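Bac moulé Galik, blanc, avec flexible annelé

Coucou tout le monde ! Vous avez été nombreux à me demander des nouvelles du bac Galik, alors le revoilà au catalogue, et j'en suis ravi (je m'en sers moi-même à l'atelier depuis janvier, autant dire que je ne suis pas très objectif). C'est une pièce en plastique moulé blanc, toute en cloisons fines, avec des compartiments aux angles assez francs et une poche arrondie sur le côté, que j'adore pour les petites vis.

Le flexible est blanc lui aussi, annelé sur sa longueur, et il repose sur le collier cylindrique. Florian Langlois, de chez Lachance, m'a conseillé de passer un coup de chiffon dans les rainures de temps en temps, la poussière s'y plaît beaucoup !

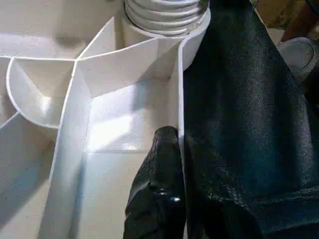

Pour le nettoyage du reste, eau tiède et savon doux, pas d'éponge abrasive. Dans les coins je prends une vieille brosse à dents, ça va très vite. Évitez les solvants, j'ai terni un bac comme ça et je m'en veux encore.

Référence : Galik 598
Prix : 25 € pièce, 20 € à partir de huit
Expédition : sous 8 jours, depuis l'atelier
Flexible seul : sur demande, écrivez-moi avec la référence du bac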